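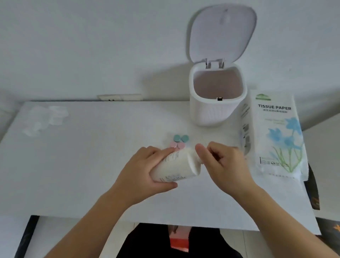 駅の北側にあるショッピングビル「Jaklow」の1階で、6月から小さなプラスチック容器の回収が始まりました。場所は正面入口を入って左、前に傘の修理屋さんが入っていた108区画です。先週の日曜日に買い物のついでに寄ってきたので、さっそくお知らせしますね。うちの近所だと、食品トレーや大きめのボトルはスーパーの回収箱に出せるんですが、洗面所から出る細々したものは行き先がなくて、これまではこういう机の上の白いゴミ箱にぽいっと入れて終わり、という人が多かったと思います。私もまさにそれでした。歯みがき粉のふたとか、旅行用の詰め替え容器とか、捨てるたびにちょっとだけ気がとがめるんですよね。

回収を始めたのは、ビルの2階で雑貨と日用品を扱っている「Ruvedine」です。もともとお店のレジ横で、自分のところで売った詰め替え容器だけを引き取っていたそうなんですが、ほかのお店で買ったものも持ってくるお客さんが増えて、レジ横のかごがいつもあふれていたとのこと。それなら空いている1階を使いましょうと、ビルの管理事務所と話がまとまったようです。受付は10時から20時まで、ビルが開いている日なら毎日やっています。会社帰りに寄れる時間なのがうれしい!

出せるのは、手のひらにのるくらいまでの硬いプラスチック。シャンプーの小さい容器、クリームの空き容器、洗浄液のボトル、ピルケース、コンタクトのレンズケース、そのあたりです。逆にだめなのは、中身が残っているもの、チューブみたいに内側が銀色のもの、鏡やばねのついたもの(コンパクトや一部のポンプですね)、それから注射器などの医療用品。歯ブラシも毛がついているので今のところ対象外です。私は張りきって歯ブラシを持っていって、その場で返されました。皆さんはお気をつけて。

持っていく前に、中をすすいでよく乾かすこと、ふたと本体を分けること、このふたつは必ずお願いしますと貼り紙に大きく書いてありました。ラベルは、はがせるものだけはがせばいいそうです。のりがべったり残るタイプは無理にこすらなくていい、と受付の方。これはありがたかったです。前に爪でがりがりやって、半日かけて一本ということがあったので……。
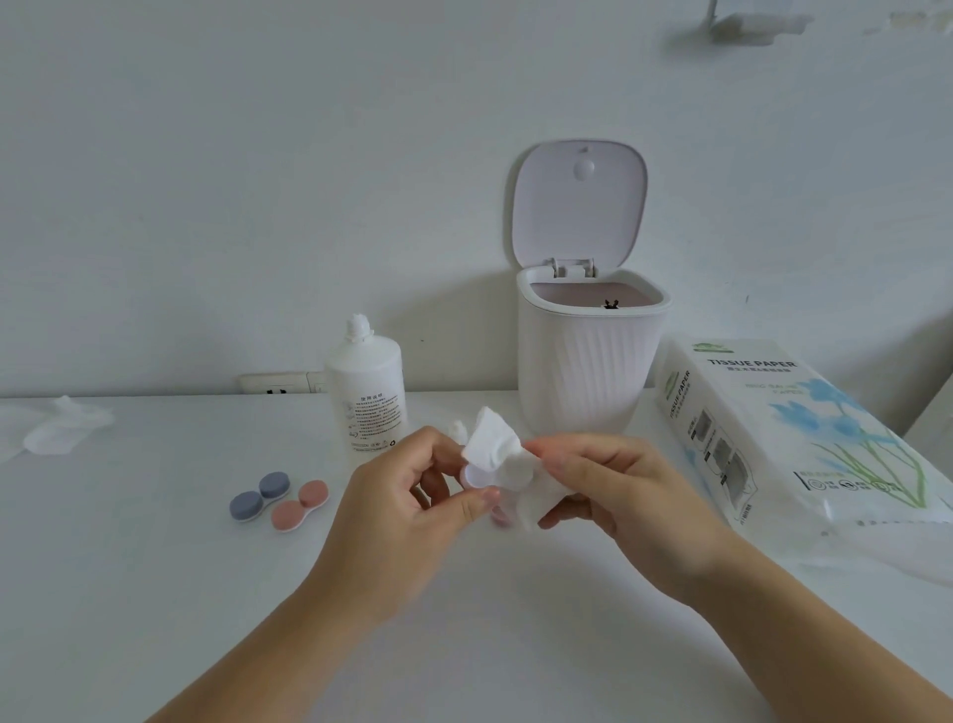
ふたとティッシュ。奥は洗浄液のボトル

集まった容器は、隣の市にある工房「Enano」に送られます。ふだんは木のおもちゃを作っているところですが、去年から砕いたプラスチックを型に入れて固める機械を使いはじめて、植木鉢の受け皿やコースターを試作しているんだそうです。受付の台に見本が並んでいて、触らせてもらいました。色は選別しきれないぶんだけまだらになるので、同じ柄のものはふたつとできません。見本のうち、灰色に水色がちらちら混じった受け皿がすごくよくて、売っているなら今すぐ買いたかったんですが、まだ販売はしていないとのこと。秋に「Ruvedine」の店頭で出す予定で、値段は検討中だそうです。

ちなみに回収に出してもポイントはつきません。ここは聞いてみたんですけど、つける予定もないそうです。そのかわり、同じ1階のカフェ「Dai」で、回収に来たと言うとその日のコーヒーのサイズをひとつ上げてくれます。受付でもらう紙の札を注文のときに見せるだけ。私が行ったときはお昼すぎで、カフェは窓側がいっぱいだったので持ち帰りにしました。浅煎りの豆で、冷たくしてもらうとおいしかったです。札は当日かぎりなので、財布にしまって翌週使おうと思っている方はご注意ください。
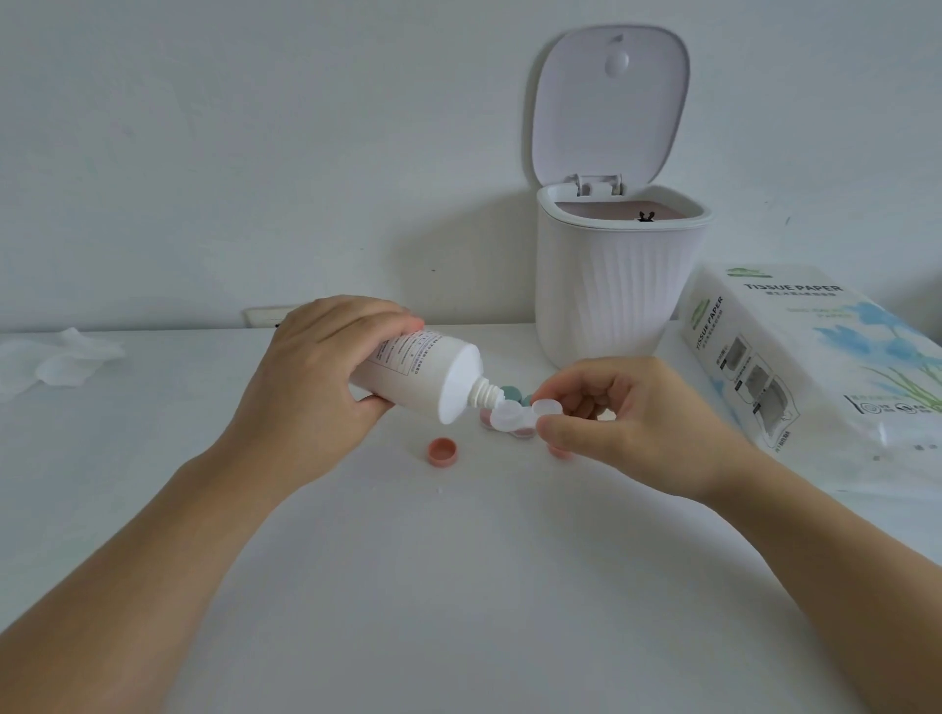
レンズケースと、ふたを外したボトル

困っている点も少し聞きました。いちばん多いのは、やっぱり中身の残りだそうです。とくに洗剤とヘアワックス。箱の中で漏れるとまわりの容器まで洗い直しになるので、心配なときは箱に入れる前に受付で見せてほしいと言っていました。袋ごと置いていくのも避けてほしいそうです。それから、受付の人がいるのは平日だと夕方からで、昼間は回収箱だけが置いてあります。質問したいことがある方は夕方以降か、週末に行くのがよさそうです。

行き方ですが、駅からなら歩いてすぐ、バスなら23番の「Jaklow前」で降りると正面入口の目の前です。自転車置き場は裏手に移りました。前の場所に停めようとして警備の方に声をかけられている人を何人も見たので、久しぶりに行く方は裏へどうぞ。荷物が多いときは、裏口から入って廊下をまっすぐのほうが回収場所には近いです。

回収はひとまず夏の終わりまでで、続けるかどうかは集まった量と保管場所を見て決めるとのことでした。続くといいなあと思いつつ、うちの洗面台の下からは空き容器がまだまだ出てきそうなので、来週もう一度行ってきます。秋の受け皿の値段が決まったら、またここに書きますね。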